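**Subject:** Re: Koltik backups: incremental chain length and restore time
**List:** koltik-admins

> We run Koltik 3 against a Clesto array with nightly incrementals and a full
> every quarter. Restore of a single directory tree (3115 files, mostly small)
> took most of a morning last time. The disk was idle for long stretches and
> the network was nowhere near saturated. Is the chain too long, or is the
> index the problem? I would prefer not to move to weekly fulls if I can
> avoid it. The array is already tight on space.

Both, but the index is the bigger part of it.

Koltik resolves each path by walking the chain from the newest increment back to the full. For a file that has not changed since the full, that means one index lookup per increment. With a quarterly full and nightly runs you can have close to 90 lookups per file before the first byte is read. An idle disk and an idle network fit that picture. The process is waiting on small synchronous reads, one at a time.

You do not need weekly fulls. Use a merged index instead. It is a separate file that maps every path to the increment holding its current version, and it leaves the data blocks where they are. Space cost on our side is small: 558 MB for the Daher volume, which is the largest one we have. In the job file:

```
[index]
merge = yes
merge_interval = 30
merge_keep = 2
```

`merge_interval` is counted in increments. Skipped nights do not count toward it. `merge_keep` is the number of old merged indexes to hold on to. Do not set it to 1. If a merge is interrupted, the previous one is what the restore falls back to, and with a value of 1 it has already been removed by then.

With these settings, the lookup starts at the merged index for anything older than the last merge point. The walk is never longer than 30 steps. Our restore of the Cesen home directories went from hours to a coffee break after the change, on the same hardware.
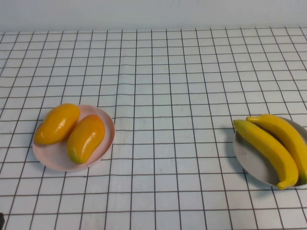
Does the merge have to run while the volume is offline?

The merge reads only closed increments, so the volume can stay mounted and in use. What it can't overlap with is the nightly job itself, which holds the chain lock from start to finish. We start the merge at 4:30 a.m., well after the nightly run has ended. If the lock is still held, the merge exits with status 3 and writes one line to the log. It does not retry, so put a check on that status.

Two other things to look at while you are in there:

- `lookup_batch` defaults to 1. Set it to 1000 for trees with many small files. Memory use goes up a little on the restore host, and nothing changes on the array.
- If the chain has ever been moved between hosts, run `koltik verify --index-only` before the first merge. A stale host ID in an old increment will stop the merge partway through, and the error text does not name the increment.

The first merge is slow because it has to read every index back to the full. Later ones start from the previous merged index.

If restores are still slow after that, post the output of `koltik stats --chain` and the job file with credentials removed. The column I would want to see is `idx_wait`. If it is low and the restore is still dragging, the trouble is on the Clesto side and the chain length is not worth any more of your time.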